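Print
E-mail this page

The Last Two Minutes at Mostow

The bus from Utuldale came to Mostow in the middle of the afternoon, and the driver could not find the gate for the teams. We went past the arena once, then past it again, and our captain said that it was a good sign, because now we had seen it from all sides. I did not laugh. I had not slept much, and I had eaten only a banana.

I was the twelfth player in a team of twelve. In the whole season I had played 90 minutes, if you put all my small pieces together, and most of those came when we were already winning or already lost. My work was to shout from the bench, to give water to the ones who came out, and in training to pretend that I was the best player of the other team. That week I had been pretending to be the tall centre of Kiani. I had learned how she turns, always over her left shoulder, and how she touches the ball once to the floor before she jumps.

Our coach had noticed that I was good at pretending. She did not say it to me, but I heard her say it to the assistant. 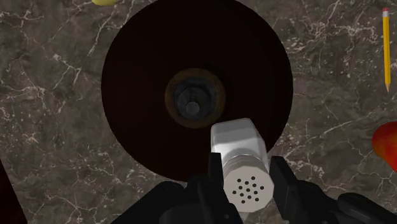 The changing room was bigger than our whole sports hall at home, and we became quiet when we went in. Somebody had written the name of our town on a paper and fixed it on the door, with one letter wrong. I put my bag in the corner and sat down, and I looked at nothing for some time, as I always do before a game. In such moments my head takes any round thing and makes a court from it. A wide dark disc with a ring at its centre, brown like rust, and a small grey post standing up in the middle, is enough: the ring becomes the centre circle, the post becomes the referee with the ball, and I can play the first minutes before they happen. That afternoon, in my head, we lost the first ball every time.

"Are you ill?" asked our captain.

"No," I said. "I am playing."

She sat beside me and tied her shoes again, although they were tied already. She was thirty-one years old and this was her last season. She had told the coach and me, and I did not know why she had chosen me. Perhaps it was easy to tell a secret to somebody who sat at the end of the bench.

Then the game began, and we did not lose the first ball. Our captain took it from the air with one hand and we scored after four seconds. The people from Utuldale had come in two buses, and they made the noise of ten. At half-time we had three points more than Kiani, and in the changing room everybody talked at once. The coach waited until we were finished. Then she said only that Kiani would come back, because good teams come back, and we should not be surprised.

They came back. Their tall centre turned over her left shoulder, again and again, and our two big players collected fouls trying to stop her. When the second one had to leave the court, there were 2 minutes left and the score was 50 to 50. The coach looked along the bench. I looked too, to see who she was looking for, and after me there was only the wall.

"You know her," said the coach. "Go and be yourself this time."

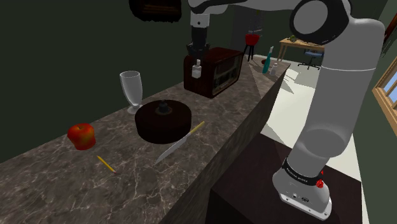 I have tried many times to explain how it was to walk on to that court, and I always explain it badly. The noise went far away, and I saw the ball very clearly in the hands of their guard, high over all our heads. Think of a white and grey robot arm whose black gripper holds a small white bottle up in front of an old-fashioned wooden radio. The bottle hangs there between two dark fingers, and for me it never comes down. The ball was like this. I could see it and I could do nothing about it until somebody let it go.

The guard let it go. The tall centre caught it with her back to me. I did not push, as the others had pushed. I took one step to her left side and put my hand low, where the ball would touch the floor, because I had done this same movement every evening for a week and I knew how much it needed. The ball met my hand before it met the floor.

I am not fast. But our captain was already running – she had started before I had the ball, and she told me later that she had simply believed it. I threw it much too long. She reached it anyway, one step before the line, and scored, and was fouled, and scored again.

It finished 54 to 50. The last point was also hers, a free throw that touched the ring three times before it went in. I touched the ball only once more, to give it back to the referee.

On the bus everybody sang, and the driver took the wrong road again, towards Ukora, and nobody told him for a long time. Our captain sat beside me at the back. She had the paper from the changing room door, folded in four, and she opened it on her knee and corrected the wrong letter with a pen.

"August," she said. "Training starts in August. Don't be late."

"And you?" I asked.

She folded the paper again and gave it to me, and then she put her head against the window and slept until Utuldale.

Print
E-mail this page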